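Workshop notebook — February, shop side

Silholm lamps, second batch

Started on the lamps again after lunch. The donor parts this time are the bicycle hubs and chainrings from the Macedo lot, plus the box of camera bodies that were too far gone to sell. I pulled 30 chainrings out of the bin and kept the ones with straight teeth. The bent ones go back to scrap metal.

Degreasing took longer than last time. The orange cleaner is nearly finished, so I switched to hot water with washing soda and left the rings in the bucket through the coffee break. That lifted most of the black off. What stayed behind in the bolt holes came out with a bottle brush. Rinse well and dry at once with the heat gun, or they go brown by morning.

Drilled the hubs for the lamp cord. The steel ones eat bits. Slowed the drill press down to 338 rpm, used cutting oil and let the bit do the work. One hub cracked on the flange, an old cast one, and I should have seen the line in it before I put it in the vise. Check them with a flashlight first.

Planters: the camera bodies need a liner before any soil goes in. Last month's were lined with cut-down yogurt cups and two of them leaked at the shutter opening. I tried inner tube this time, cut open, folded at the corners and glued with the patch cement. Filled one with water at 2:00 and there was nothing on the paper towel at closing. Leaving it overnight. If it holds I will do the rest the same way. Gravel at the bottom, then the gritty mix, small cacti only. Ferns want more water than these can take.

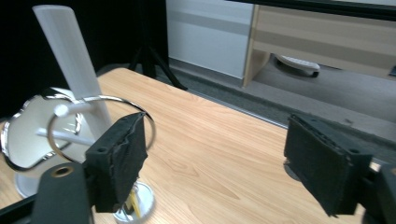 Glue test, continued from the previous page. Plastic to metal is still the weak point. The two-part epoxy held on the sanded samples and let go on the shiny ones, same as before. Hot glue is fine for holding a piece while the epoxy sets and no good for anything else. Sand everything with 80 grit, wipe with alcohol, wait, then glue. For the heavier figures I want a screw through the joint as well — the one that fell off the shelf in the window had only glue.

The keyboard caps from Fulus came in, 50 boards' worth in two sacks. Nearly all of them are beige. They sort faster by size than by letter. I put the long ones (space bars, shift) in the coffee cans and left the rest in the sacks. The membranes and circuit boards are in the crate for Altix and must not go in the general bin. They take boards only with the batteries and capacitors off, so somebody needs to go through the crate with side cutters before pickup.

To do:
Look at the lined camera body first thing.
Order cutting oil and a 10 mm bit.
Cord grips for the lamps, black, the short kind.
Find out if Silholm wants plugs fitted or bare ends. The order form says both.
Empty the vacuum. It is full of rubber dust and smells.

Paint on the first two lamp bases is still tacky at the edges. Moved them nearer the heater and put the fan on low.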